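Notebook, Kestov bench, Sunday, late afternoon

Came in for a couple of hours while the building is quiet, mostly to write down how the week went before I forget it all. The kitchen counter task is now the one everybody wants to run, and I think that says something (it used to be the one we fought to get out of).

Before the switch, one of us sat with the arms the whole shift, did every reset by hand and ticked the sheet. Now the Ukis scheduler queues the runs and pings whoever is on duty. Two people cover what used to keep the whole room busy. Great on paper! In practice the day feels chopped up. You sit down to write, you get four minutes in, ping, up you go, move the chips, close the drawer, back to the desk, and by then I've lost my sentence. I counted my pings on the last long shift for this entry and quit at 70.

The other thing is the hands-on feel. When I ran everything myself I knew by ear when a grip was going to slip. Now I read it off the log like everyone else – fine for the numbers, not so fine when the Greenwood people call and ask why the evening batch looks different from the morning one. I had to go stand there and watch to answer them.
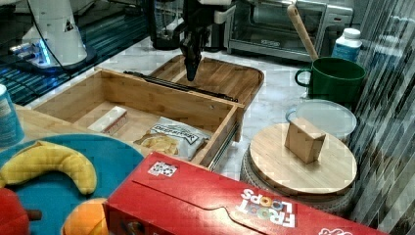

Counter setup, drawer open, chips in the drawer, tray behind it.

Things to sort out on the counter:

Drawer. I'd like one agreed opening and a pencil tick on the slide. We all pull it to a different place and then argue about the results. My fault as much as anybody's.

Cereal box. It has the sticker with the black squares on it, so please keep that side where the camera can get it. Doesn't matter to me which way up the logo is.

Toy fruit. Stays on the teal plate between runs. I keep finding the apple in my desk drawer.

Totals since we switched over: 471 runs logged, over 300 of them with no one touching the stop button. I'm happy with that, I really am. But the sheet has no column for how often a person walked over to fix something small, and that's most of the job now. Adding one tomorrow, just a tally, no comments needed.

Also want to talk about the pings. Fukon can group the resets so they come in blocks, and I'd take a slower queue for a solid half hour at my desk. The night shift may feel the opposite – they've told me they like being kept awake. Maybe it can be set per person? Will ask.

Left the queue paused. Spare gripper pads are in the gray bin under the bench, the good ones are on top.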